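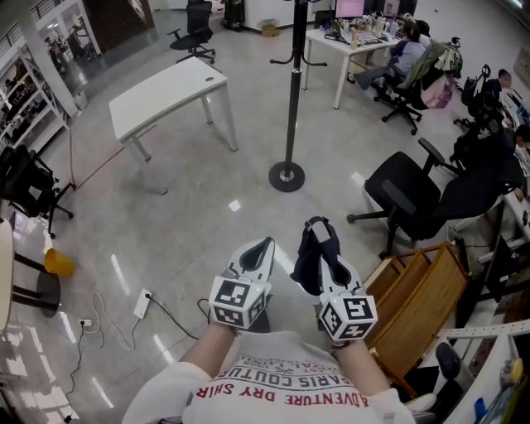

Stop Planting the Same Tree Down the Whole Street

Print this | E-mail this

Search Type plant name or topic Go

Every new street in Prekby gets one tree. One kind, I mean. The developer picks it, the nursery has a field of it, and in they go, both sides, same height, same everything. Looks great on the brochure. Looks great for a few years after that too, I'll give them that.

Then something shows up that likes that tree.

We did this with elms. We did it with ash. My parents' block was all ash and I remember the shade on that road in May, you could ride a bike the full length and hardly squint. Gone now. Stumps ground out, grass seeded over, and what went in next? Pears. All pears. Same spacing even.

I went over the planting list for the new Wositel streets. 100 trees, 2 kinds, and one of those is only used at the entrance. So really it's one kind with a fancy gate. It's a red maple, a perfectly decent tree, I have one in the yard. But on that soil? Heavy clay, scraped flat by machines, a few inches of topsoil rolled out on top like carpet. Half of them planted too deep already, I could see no root flare on any I stopped at. Mulch piled up against the trunks. Don't get me started on the mulch.

The argument for matching trees is always looks. People like a row. Fine, I like a row too. But you can have a row without clones. Swamp white oak, bur oak, hackberry, Kentucky coffeetree - put those along a road and in 20 feet of height most people driving past wont see the difference. They see trees. Keep the form similar, mix the species. Or do a block of one and a block of the next, if the crews need it simple.

The other argument is price. Buying one tree in bulk is cheaper. Sure. Removing a whole dead street at once is not cheaper, and it isn't the developer who pays for that, its us. Plus the years of nothing. You can't buy a grown tree back. Anyone who has had the afternoon sun come through a front window that used to be shaded knows what I mean.

Oskari Mäkelä, who ran the old nursery out on the Vamitz road, used to push hackberry on everybody. Nobody wanted it. Warty bark, plain leaf, no fall color to speak of. I bought four from him out of pity mostly. Those four took drought, road salt, a delivery truck backing into one, and they are the best trees I've got. The pretty crabapple I paid real money for is a stick.

That's the trouble with picking off a brochure. Street trees get a lousy life - salt, heat off the pavement, roots in a box, dogs. You want tough and you want different kinds of tough. Spring flowers come way down the list for me.

So what would I ask for. No more than one tree in ten from any one species, town wide. Somebody to check planting depth before the crew leaves, not the year after. And local stock where we can get it, grown from seed, so they aren't all cuttings off the same parent.

None of this is new, foresters have been saying it since before I could drive. The list for the next phase isn't ordered yet as far as I know. Write to the town. Mention the ash trees.

Print this | E-mail this

Comments (4)

mudboots49
Agree on the oaks but good luck finding bur oak in any size around here. I waited two years for mine.

Mai
We have the pears on our street and the smell in spring is awful. Plus they split in every storm. Would take a hackberry tomorrow.

claypatch
Hackberry drops junk all over the cars and gets those bumps on the leaves. Just saying. Not everyone wants that out front.

mudboots49
The bumps don't hurt it any. Wash the car.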